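[handheld-demos] Re: Rejecting cloth folding episodes: where do you cut?
Date: 27th February
List: handheld-demos

Replying inline. I am on the Naciri data side, so this covers collection and filtering only. Someone from training may want to correct me on the last point.

> We have started collecting two-handed folding with the hand-held
> grippers, after a long run of single-arm pick and place. Our reject
> rate went from almost nothing to something we can't afford. Most of
> the loss is in pose tracking, the rest is operators who regrasp so
> many times that the episode is useless as a demonstration.

Same pattern for us when we moved off the bench in November. Before you change anything, split the rejects by cause and by phase. Ours were lumped under a single "bad" flag for the first batch and we had to go back and relabel 1,207 episodes by hand. We now log tracking loss, gripper-to-gripper drift, grasp miss, regrasp and operator abort as separate fields, each with a start and end time.

> Question 1. Do you throw out the whole episode when tracking drops,
> or do you trim?

Trim, if the drop falls before first contact or after the last release. If it falls between a grasp and the release that goes with it, the whole episode is rejected. We tried interpolating across short gaps and stopped. On a rigid object you can get away with it. With cloth, the path of the fingertips while holding is the part the policy has to learn, and a smoothed segment teaches it a lift that no operator made.

The limit we use is 2 dropped windows per episode, both outside the holding phase. Three or more and it goes, wherever they are.

> Question 2. We see far more tracking loss on beds and sofas than on
> tables. Is it the cloth moving?

Partly. The wrist view looks down at the fabric, and for much of a fold the fabric is what is moving. Features on it get matched and pull the estimate along. The larger factor in our logs was how little static background remained when the operator leaned in. A plain bedspread gives you very little. What helps:

- Stand so that the far edge of the bed and whatever is behind it stay in view at the top. Furniture, frames on a nightstand and a lamp are all good anchors. Don't clear them away.
- Start each session with a slow mapping pass over the room, grippers closed, before any cloth is touched. We use 60 seconds. At 30 we had relocalization failures on the far side of the bed.
- Keep bare walls from filling the upper part of the view.
- Turn off bedside lamps if they shine into the lens.

We also mask the gripper body before feature extraction. Check that your mask was redrawn after your last hardware change. Ours was left over from the older fingertips for several weeks and let the upper edge of the pads through.

> Question 3. How do you keep the two grippers in one coordinate
> frame?

One shared map from the mapping pass, both devices localized against it independently, then a consistency check whenever each one sees the other. Folding is kind to you here, as the two hands are usually close together and the second gripper comes into the first one's view often. Laundry on a large bed is worse than you would expect, because operators reach wide for the corners and the overlap disappears exactly when the relative pose matters. We ask them to bring the grippers together over the cloth before the first grasp and again after the last release. That gives a fixed check at both ends of the episode.

The sync offset between the two units should be measured per session. Ours drifts after a battery change. The Proltico mounts are fine mechanically and I would not suspect them first.

Sample view from the Varville set, from one of the two grippers, with the near one open and the cloth still on the bed:

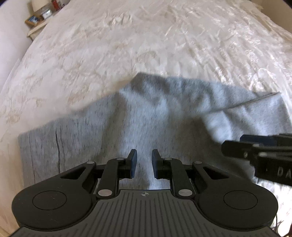
Wrist view, two-gripper cloth task on bed. Second gripper at right.

Note how much of the view the bedspread takes up. The nightstand, the picture frames and the lampshade are the anchors I mean under question 2. The wrinkles in the spread look like good features and are not, since they shift when anyone puts weight on the mattress. If your tracker lets you weight by map age, give those a low one.

> Question 4. What counts as a failed demonstration when the fold
> itself is sloppy?

We don't grade neatness. An episode passes if the cloth ends in the target number of layers with no corner tucked inside, and if each grasp was reached in two attempts or fewer. A second attempt is worth keeping, as the policy needs to see recovery. Beyond that you are mostly recording hesitation.

Regrasps dropped once we changed the instructions. Operators were pinching straight down on flat fabric with the tips nearly closed. Now they open fully, press one tip lightly into the surface next to an edge or fold, and close sideways. Thick knits still slip.

> Question 5. Is teleoperation any better for this? We have the
> Mutiria arms sitting here.

We ran the same fold on the Mutiria arms by remote control for comparison. Pose data is clean because it comes from the joints, so everything under questions 1 to 3 goes away. Throughput was poor and the motions were different: operators paused before each contact and lifted one corner at a time. Without force feedback they also pulled too hard and dragged the under layer. I would use the arms for a small evaluation set in the same start states and keep collecting by hand.

Start states are the part I'm least sure about. We scatter the cloth by dropping it from chest height, which gives a narrower spread than it sounds. If anyone has a better procedure that an operator can repeat alone, please post it.

The reject script is in the usual place. Thresholds are at the top of the file. The one for gripper-to-gripper drift was set for our lenses and needs to be redone for yours.

--
Naciri data collection
To unsubscribe, send a blank message with "unsubscribe" in the subject line.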